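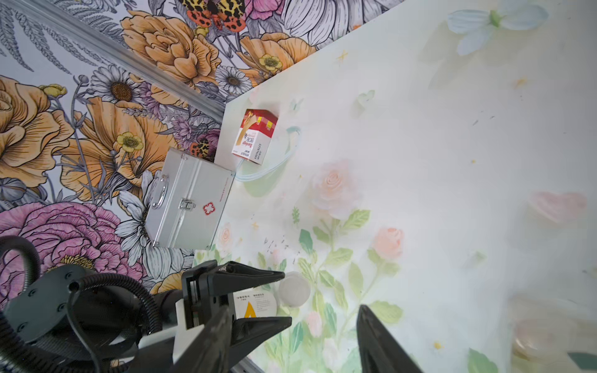
A first aid case and a box of bandages on the flowered tabletop in the Tapia front room.

Tapia community house sets up first aid corner ahead of spring classes

Posted April 13, 2022

The Tapia community house has given its first aid supplies a place of their own. The corner is in the front room, where the sewing and cooking groups meet, and it will be open to anyone using the building from this week on.

Until last month the supplies were spread over several cupboards. Bandages were kept with the tea towels, the tape was in the office and the tweezers were usually in somebody's sewing box. Nabila Sqalli, the house coordinator, said the new arrangement came out of a Saturday sewing class at which a woman cut her thumb with fabric shears.

"It was a small cut and she was fine, but it took us far too long to find a bandage," Sqalli said. "I opened four doors before I found one."

The larger supplies are now in a silver aluminum case with a carrying handle and a red cross beside the latch. It stands on the table, up against the wall with the flower and moth wallpaper. A red and white box of adhesive bandages is kept out next to it, so that people with a small cut or a blister can help themselves without going through the case.

Sqalli said the case will hold gauze pads, rolled bandage, medical tape, blunt scissors, tweezers, disposable gloves and a cold pack. Medicines will not be kept in it. People who need a painkiller or an allergy tablet are asked to bring their own, and parents should talk to the group leader about anything a child may need during a class.

The supplies were paid for with a $600 grant from Plovby, the hardware store on the corner of the square. The store gave the same program at the Gellness senior center $1,000 last year. What is left of the Tapia grant will go toward a second case for the upstairs hall, where the dance group practices, and toward refills.

Declan Dunmore, a retired school nurse, drew up the packing list. He will check the case on the first Monday of each month and replace anything that has run low or passed its date. A sheet for writing down what has been used is kept in the office. Dunmore asked people to fill it in even for a single bandage.

"The bandages always go first," he said. "Then it's the tape. I have never in my life had to replace a triangular sling."

He also asked that the case be put back on the same table after use. It can be carried to wherever someone is hurt, and it should be, he said, but it needs to come home again afterward. Sharp items such as loose needles and blades should not be left on the table beside it.

The front room table remains in use for classes, and groups do not have to clear the first aid things away before they start. Sqalli said the far end gives enough room for cutting fabric. Anyone working with paint or glue should put down a cover, as the flowered top is hard to get clean.

A short first aid session will be held in the front room in May. Dunmore will go over how to clean and cover a cut, what to do about a minor burn, how to treat a nosebleed and when to call for an ambulance. The session lasts 60 minutes and is free. Children over ten may come with an adult. Sign-up is at the front desk, and the date will go up on the notice board when the dance group has settled its schedule for the month.

The house is also taking donations of unopened supplies. Plain gauze, medical tape and small bandages are the most useful. Opened packets and anything past its date cannot be accepted. Items can be left at the office on weekday mornings or handed to any of the group leaders.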